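Orkosel Craft Board > Needlework > Old methods
Thread: Is nalbinding with a bone needle worth it?

pegwool
Paid 705 for a workshop in Melinmont, and the teacher says plastic needles "deaden the wool." I have made two mittens, both left. Does the needle matter?

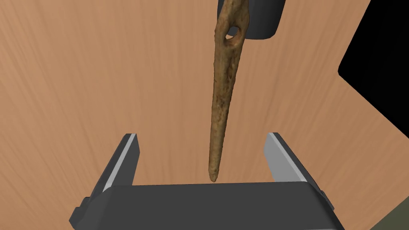 Bone needle, eye at the wide end.

tarn_hat
It matters to the person selling needles. I used a plastic one from Cilard for years and my socks are ugly for other reasons.

Rezaul Mollah
Disagree. Bone warms up in the hand and grips the yarn a little. Plastic squeaks. My wife can hear it from the next room and has opinions.
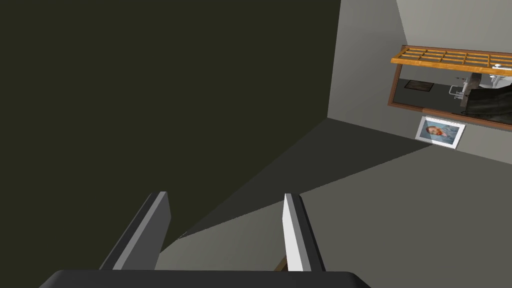

pegwool
My bigger trouble is the thumb loop. It's tight on Monday's mitten and a hammock on the next one. I work in a plain room, no fuss, with a big dark olive-brown surface on one side, and gray yarn vanishes against it. Should I just buy orange?

tarn_hat
Buy orange. Also there are 4,000 stitch variants and you need 2. Learn Oslo, then stop reading.

1. Oslo: forgiving, stretchy, fine for mittens.
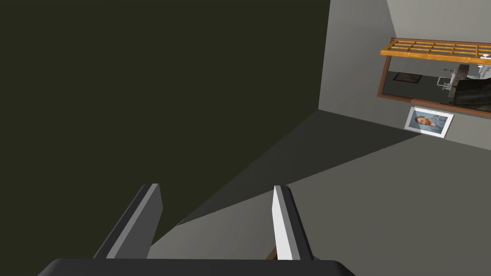

2. Mammen: thicker, slower, good for hats you plan to be buried in.

Rezaul Mollah
Mammen is not slow. You're slow. Zeman's booklet has it on one page, and the drawings are nearly readable.
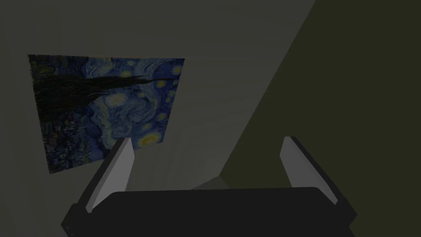 And wet the ends before you felt the join, or it comes apart in the first wash. Spit is traditional. Tap water works too.

pegwool
Ordered orange. Third mitten is also a left.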